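The settee stays

I have been going back and forth about the front room since July, and anybody who has had to listen to me on the subject deserves a medal. So I'm putting it all down here, mostly so I can stop talking about it at dinner.

Quick background for anyone new. We moved to Trodwood with far too much furniture. Most of it was easy to sort out (the bunk bed frame went within 2 hours of being listed, still no idea what that person wanted with it), but the settee has been a problem from day one. It came from my grandmother's house, it weighs as much as a small horse, and it matches nothing made in the last hundred years. It has a carved back that swoops up higher on one side than the other, and brown floral fabric, and I love it. I also, on bad days, want to roll it down the hill.

The plan was to replace it. I had a gray three-seater from Skandora sitting in my online cart for 41 days. Clean lines, washable covers, legs high enough to get a vacuum under. I read every review. I even taped the outline of it on the floor with painter's tape, and then we all stepped over the tape for a week like it was a sleeping dog.

And then I went and sat in one. I drove out to the showroom on a Friday evening, plopped down with my coat still on, and felt absolutely nothing. It was fine! It was a perfectly fine sofa. I got up, bought a soft pretzel in the parking lot and drove home.

So the settee stays, and now the question is what to do with everything near it. That has been way more fun than shopping, to be honest.

First job was the pillows. I used to have a mix of solid colors on there, cream and rust and a green one I got talked into, and the whole thing looked like a waiting room that had given up. My sister-in-law's advice was to quit fighting the pattern and go with more pattern, which sounded nuts. But I found a dark brown remnant with huge tan flowers in the sale bin at Hoarau, and it worked the minute I laid it over the arm. I sewed the covers over two weekends. The zippers are not pretty – I turned them to face down and I suggest you do the same if you sew like me.

Second job was light. The heavy drapes that came with the place made the room feel like a funeral parlor by four in the afternoon. I pushed them back to one side and hung plain white sheers across the whole window as well. $7 a panel on clearance. They puddled on the floor a bit until I hemmed them, and one hem is crooked, and I have decided to be at peace with that. In the morning the light comes through so hard that you squint at your coffee.

Third job, tables, is where I'm stuck. The low black one with the bit of gold on it is from Pekari, the secondhand place out past the feed store, and I think it's a keeper. It shows every speck of dust and every fingerprint, so it gets wiped a lot more than I'd like. The glass one I'm less sure about. It's great for the light and terrible for my habits, which are to put stuff down on it and walk off.

How it all looks at the moment, violin and water bottle included:
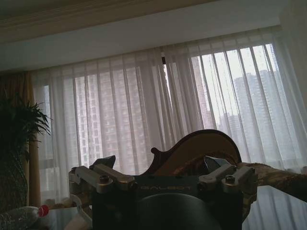
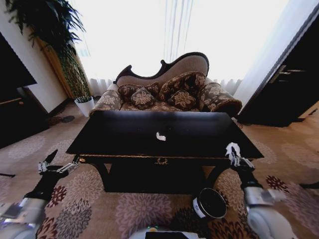
Anyway, the rug. I keep getting told the room needs a new one, and I keep pricing them and then closing the laptop. A five by eight seems too small with a settee that size, and anything bigger costs more than the sofa I didn't buy. The floor has a pattern of its own too, and I'd hate to cover it up after all this talk about leaning into pattern. If you have a busy floor and a busy sofa and you put a rug between them and lived to tell the tale, please leave me a comment and say what kind.

I also need to do something about the walls. There are 5 nail holes from whoever lived here before us, in a wobbly row, and I've been putting off filling them in case I end up hanging something in the same spot. I have a box of my grandmother's frames in the garage that I haven't opened yet. Some of the glass is probably broken. That's the job for next weekend, if it's not too cold out there, and I'll post whatever I find in the box.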